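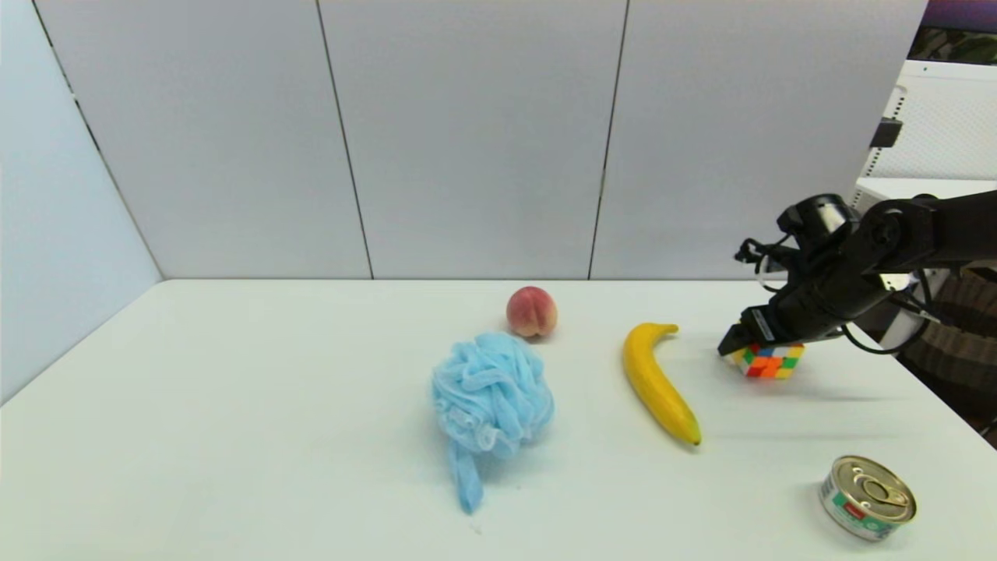 Weiße Tischplatte, matt, mit Pfirsich und Banane

Pfirsichsaft auf weißer matter Tischplatte, was tun?

Holger Lie
Hallo zusammen, brauche schnell Rat. Letzten Monat (September) lag bei mir ein überreifer Pfirsich über Nacht auf dem Tisch, morgens alles klebrig, jetzt ein gelblicher Rand. Man sieht ihn nur bei Seitenlicht, ärgert mich aber trotzdem. Schon probiert: Spüli, warmes Wasser, Glasreiniger. Bringt nix. Tisch heißt Llanos, hat mich 143 Euro gekostet, neu kaufen will ich nicht. Material weiß ich leider nicht genau, irgendwas beschichtetes. Scheuermilch trau ich mich nicht wegen der matten Oberfläche. Hat jemand eine Idee? Danke schonmal

Birger Åberg
Finger weg von Scheuermilch, richtig gedacht. Matt wird davon fleckig glänzend und das kriegst du nie wieder weg. Mein Weg bei Obst: Natron mit wenig Wasser zu Brei, dünn drauf, zehn Minuten, mit weichem Tuch abnehmen, nicht reiben. Danach klar nachwischen und trocknen. Vorher unbedingt an der Unterseite testen oder an einer Ecke. Wenn der Rand bleibt, nochmal. Bei mir waren es Kirschen, nach dem dritten mal weg. Schmutzradierer geht auch nicht, ist feines Schleifmittel, auch wenns weich aussieht.
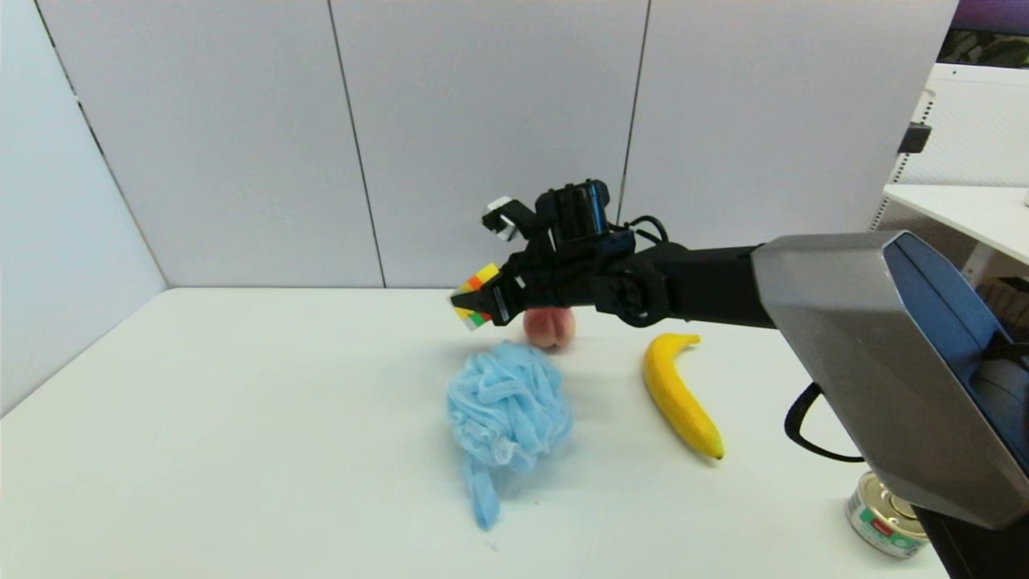 Zauberwürfel über der weißen Platte

Roland Bainbridge
2000er Schleifpapier nass, fertig. Hab ich am Küchentisch auch gemacht.

Shewit Wubshet
Bitte NICHT schleifen wenn man das Material nicht kennt! Bei dünner Beschichtung ist man sofort durch. Natron würd ich auch zuerst nehmen, sonst Zitronensäure, ganz schwach angesetzt, und nicht beides zusammen. Falls der Tisch geölt oder gewachst ist: beides lassen und beim Händler fragen welches Pflegemittel passt. Und für die Zukunft Teller unters Obst, Bananen machen bei mir auch gerne braune Stellen.

Holger Lie
Danke euch, Natronbrei ist drauf. Rand ist blasser, morgen zweite Runde. Schleifpapier lass ich mal.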